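4.2 Conduct of recording sessions

The rules in this section were drafted by Hellström and Gillies after the first Trundell pilot, in which operators at different sites had been given different instructions for the same task. They apply to hand-held gripper collection only. Sessions on the Petus arm are covered by the older Menzies procedure, which we left as it was.

An operator must wear the head camera for the whole of an episode and must carry both grippers, including in tasks where one hand does all the work. An episode opens with the appliance in the state named on the task sheet.
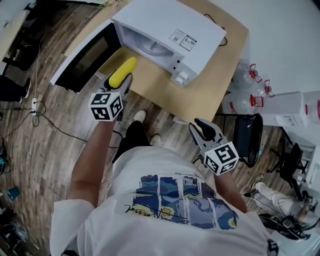 Marker visibility was the rule most often broken in the pilot. We ask that the printed faces of each cube are kept clear of sleeves, straps and cables, and that the operator does not turn the wrist so far that the cube is hidden from the head camera. With the corn held out towards the open microwave, the cubes on both grippers can be seen from above, and this is the arm position we now teach. If a cube is lost from view for longer than the limit on the task sheet, the episode is kept but flagged, and the operator is told before the next one begins. Flagged episodes should not be repaired by hand.

The idle gripper needs a rule of its own. Operators in the pilot rested it on the table, let it hang behind the leg or used it to steady the appliance, and these habits showed up later in the trained policy. We now require it to be held in front of the body with the fingers open, unless the task sheet gives it something to do.

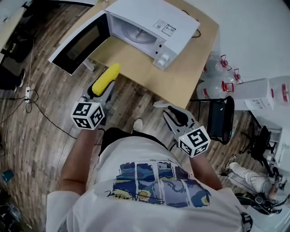
Figure 3. Left gripper holding the toy corn cob, right gripper open and empty.

Other people may stay in the room during an episode but should keep out of the operator's reach and must not speak to the operator. Power strips and cables on the floor are to be checked at the start of a session and again after any break. Fixed furniture is not moved between episodes of the same batch. Where it has to be moved, a new batch number is issued.

We also require a check of the gripper cameras. Both finger pads should be in view, with the gap between them unobstructed. The check takes over 2 minutes with a new operator and much less once the routine is familiar. Of the 712 episodes later reviewed at Nerkevach, most of those rejected had failed on this point.
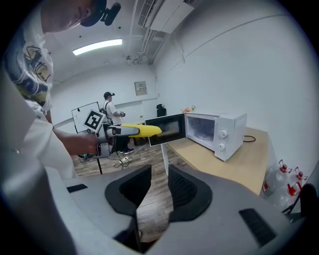 Figure 4. Gripper camera view, with both finger pads visible and the microwave door open.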